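搜索往期 请输入关键词 搜索

碗橱清到一半

上封信末尾我说这次要写八月的凉面，食谱我都抄好了，结果星期一早上拉开碗橱想找个大碗拌面，一摞盘子哗啦往外滑，我用肚子顶住的（对，用肚子，两只手都占着）。没碎。可是我站在那儿顶着一摞盘子，动也不敢动，脑子里就一个念头：凉面先放一放吧，这个橱得清了。

所以这封信讲碗盘。等凉面的朋友再等一封，芝麻酱我已经买了，跑不掉的。

先交代一下我家的情况。厨房小，碗橱是房东留下来的，两扇门，门里面的层板高度不能调，上层特别高，下层特别矮。这种橱有个毛病，上层空着一大截浪费，人就忍不住往上摞，越摞越高，最底下的那几只盘子一年也见不到一次天日。我清出来一只鱼形的长盘，完全想不起来什么时候买的，翻过来看，底下还粘着价签。也就是说从买回来到今天没有装过鱼。也没有装过别的东西。

还有一大堆盖子。没有碗的盖子。我把它们排在窗台上，一个一个去跟碗对，对上了的高兴得要命，对不上的先收进纸袋，准备留一个星期，看看会不会忽然从冰箱深处冒出一个光着头的饭盒来。（会的，前天真冒出来一个，里面还有半盒腌萝卜，味道不错，我吃了。）

清碗橱这个事，我以前的做法都是拿出来，擦一擦，再原样放回去，放得整齐一点，然后觉得自己很了不起。三个星期之后又是老样子。这次我去问了 Kusum Tiwari，老读者应该记得她，教我做酸辣扁豆的那位。她家厨房比我的还小，可是你去她家吃饭，她转身就能拿出你要的那个碗，连看都不用看。我问她怎么摆的，她在电话里想了半天，说：“你天天用的，放在手自己会去的地方。”

我说这话太玄了，能不能具体一点。她说你今天做饭的时候，别想，就看你的手第一下往哪儿伸。

我就照着做了，从早饭做到晚饭。结果挺吓人的：我的手从来不往碗橱上层伸！一次也没有！它总是先去沥水架，沥水架上有什么就用什么，没有了才去下层靠右的那个角。换句话说，我这些年一直是拿沥水架当碗橱在过日子，真正的碗橱成了仓库。

知道了这个以后就好办一些。我先把下层全部腾空，一样都不留，擦干净，晾着，门开着，进进出出撞了好几次脑门。然后只把这一个星期真的用过的东西放回去。我给自己定的规矩是：没有洗过的不许进下层。意思是，你得先被用过、被洗过，才有资格回到好位置。很严格吧。头两天下层空空荡荡，我妈视频的时候看见了，问我是不是手头紧。

到了第七天，住进去的差不多就定下来了，也没几样。其中地位最稳的是彩边的那一套，白的，边上一圈颜色，红的归红的，蓝的归蓝的。
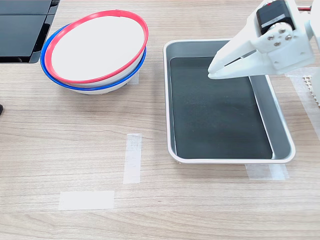 红边蓝边，浅木纹的桌子。

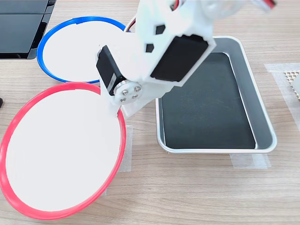
我喜欢带边的碗盘，有个很俗气的理由：白米饭盛进去好看。全白的碗装白米饭，远远看过去糊成一片，加一圈颜色，饭就像被框住了似的，多盛一勺少盛一勺都看得出来。粥也是，尤其是白粥，上面放一点点榨菜，边上有一圈红，早上起来人还没醒，先看见一点颜色，胃口就来了。你要是家里全是素白的，又总觉得摆出来冷清，别急着整套换，先添一两个带边的混着用，效果很明显。

颜色分开还有个实际的好处，吃饭的时候好认。我们家吃辣的和不吃辣的坐一桌，调好了酱料端上去，过两分钟就没人记得哪碗是哪碗了，有一回 Cormac Lenihan 来吃饭，他是一点辣都碰不得的，端起来就是一大口，接着整个人站了起来，绕着桌子走了两圈，我拿牛奶追在后面。后来我就规定，红边的装辣，蓝边的装不辣，谁来都先讲一遍。从那以后他每次坐下来，先把蓝边的往自己跟前拉，话也不讲，非常果断。

说回收纳。碗要套着放，这个大家都会，问题是套多高。我试下来，同一个口径的，高到拿的时候要用另一只手扶，那就是太高了。一只手拿得起来、放得下去，这个高度就是合适的。你的手大就多放一只，手小就少放一只，别管网上的照片里人家摞多高。盘子也一样，盘子更要紧，因为盘子沉，抽底下那只的时候，上面的全得跟着抬起来，抬一次烦一次，烦到最后就永远只用最上面那只了。我家那只最上面的盘子，花纹都比它的兄弟们淡。

不同大小的碗，大的在下小的在上，听起来是废话，可我清的时候发现自己好几摞都是反的，小碗扣在底下，大碗斜着搁在上头，摇摇晃晃。怎么会变成那样的呢？我想了想，洗碗的时候是先洗小的，小的先干，先收，大的后收，就压上去了。所以收碗要等，等大的也干了再一起收。或者像我现在这样，大的先洗。这么简单的一件事，我洗了半辈子碗才想到调个次序，有点不好意思写出来，但还是写了。

颜色要不要分开摞？我分过，红的一摞，蓝的一摞，很漂亮，漂亮了一天半。我先生收碗是不看颜色的，他只看哪里有空。我重新分过一次，第二天又混了，我就不管了，混着也挺好看的，一圈红一圈蓝，比全是一个颜色热闹。Kusum 听说以后大笑，她说家里的规矩只要有一个人不知道，就等于没有这条规矩。我说他知道的，我跟他讲过。她说那更等于没有了。

托盘也讲两句吧，有读者写信来问，Anju Jaiswal 问的，她说家里托盘比碗还多，又占地方又舍不得扔，想知道别人是怎么收的。我的托盘是竖着放的，插在冰箱和墙中间那条缝里，跟砧板、烤盘待在一起，要用就抽出来，跟抽书一样。躺着放的托盘一定会变成别的东西的底座，你今天放一张账单上去，明天放一串钥匙，后天它就不是托盘了，它是一块有边的桌面，再也端不起来了。我门口就有一个这样的，我已经放弃它了，承认它是放钥匙的。

用托盘端菜，里头垫一层东西会安稳很多，防滑的垫子也行，拧干的毛巾也行。光面的盘底碰光面的托盘，走两步就开始溜冰，汤汤水水的尤其要命。我在 Nair 那间杂货铺买过裁剪着用的垫子，一大卷，买回来照着托盘里面的尺寸剪，第一次剪大了，四个角翘着，第二次剪小了一点点，刚好能平平地躺进去。记住要量里面，别量外面，托盘的边是有厚度的，我就是量了外面。

价钱也报一下，每次不报都有人写信来问。整个碗橱清下来，买东西一共花了 300 块，主要是一个能伸缩的层架，架在上层里，把高高的一格分成两格，剩下的是垫子和一瓶除胶的。我本来看中了另一款，拉出来是抽屉式的，还带轨道，要 700，在店里拉了好几下，真顺滑啊，拉得店员都过来看我。回家量了一下，门打开的时候那个合页会挡住，根本拉不出来。省了钱，心里还有点难过。

除胶的那瓶是给鱼盘用的，那个价签粘得太久，热水泡过，吹风机吹过，指甲抠过，都留下一层黏黏的印子。最后用除胶的抹上去，等一会儿，再拿旧布打圈擦，擦完用洗洁精多洗几遍，一定要多洗几遍，毕竟要放吃的。鱼盘擦干净以后，我特地去买了一条鲈鱼，蒸好了才发现鱼盘放不进我的锅，长出来一截。所以这条鱼是在别的盘子里蒸的，蒸好再搬过去的，搬的时候尾巴断了。我用葱丝盖住了，没有人发现，现在你们知道了。

清出来不要的怎么办？我是这么分的，缺口的、有裂纹的，用厚纸包好，外面写上字，跟着垃圾走，不要送人也不要留着当花盆托（我有太多花盆托了）。完好但是不喜欢的，放在门口的箱子里，谁来谁挑，Shivam Dubey 挑走了一只大汤碗，抱着回去的，隔天发来照片，里面泡着面，满满一碗，我看着都饿。完好而且喜欢、但就是用不到的，这种最难，我到现在也没有处理好。有一把茶壶，壶嘴倒水会往下滴，桌子每次都湿一片，可是它的样子我太喜欢了。它现在站在冰箱顶上，里面插着一把干的狗尾巴草。算处理了吧。算不算？

还有杯子，我这次没敢动杯子。杯子在另外一个橱里，那个橱我打开看了一眼又关上了。留到天气凉一点再说。

擦橱子的时候顺便讲一下我用的水：温水里兑一点白醋，布拧到不滴水再擦，擦完门开着晾一个晚上。层板的接缝里会有米粒和面粉，用旧牙刷扫，扫出来的量比你想的多。要是看到小虫子，别慌，把附近开了口的米面杂粮都检查一遍，源头多半在那里面，我就是在一包开了口的小米里找到的，那包小米是前年熬过一次粥剩下来的，连袋子一起扔了，橱子又擦了一遍，到现在没有再看见过。

有人问过我层板上要不要铺纸。我铺过报纸，油墨会印在碗底上，再印到桌布上；铺过那种带花的贴纸，撕的时候撕了一下午，还带下来一块漆；现在什么都不铺，光着，脏了就擦。放碗的声音是大一点，早上六点钟收碗的话，隔壁房间听得清清楚楚，这个我先生已经提过意见了。他的意见我听进去了，改成六点半。

上层现在放什么呢，给大家汇报一下：过年用的大盘子，火锅用的那些小料碟，一个我妈给的、我不敢不留的汤锅，还有借来的蛋糕架，要还的。伸缩架上面放轻的，底下放沉的，要踩凳子才够得着的地方不放玻璃，我自己胆子小，站在凳子上手里拿着玻璃就会想象它掉下去的样子。沉的东西也尽量不要举过头顶去拿，那口汤锅我后来又搬下来了，搬到灶台旁边的地上，罩了一块布，跟客人说是凳子。没有，没有让客人坐过。

沥水架我也减了。以前是两层的，洗好的东西堆得像座小山，找个勺子要从山脚开始挖。现在只留一层，放满了就必须收，不收就没地方放下一只，很逼人，但是有效。头几天我跟它生过气，晚上十点多了还要站在那里擦碗，擦着擦着想把第二层装回去。忍住了。第二层被我拿到阳台上晾鞋，晾得很好，鞋头朝下插着，通风。

下次写凉面，这次是真的写。面要过冷水，黄瓜丝要现切，芝麻酱怎么调开不结块，我都记在小本子上了。你们手里要是有拌凉面的好碗，也来信告诉我，深一点的，口大一点的，拌的时候酱不会飞出来的那种。我用来拌面的那只大碗就是被 Shivam 抱走的那只，他那天泡着面的照片一发来我就后悔了，还没好意思开口要回来。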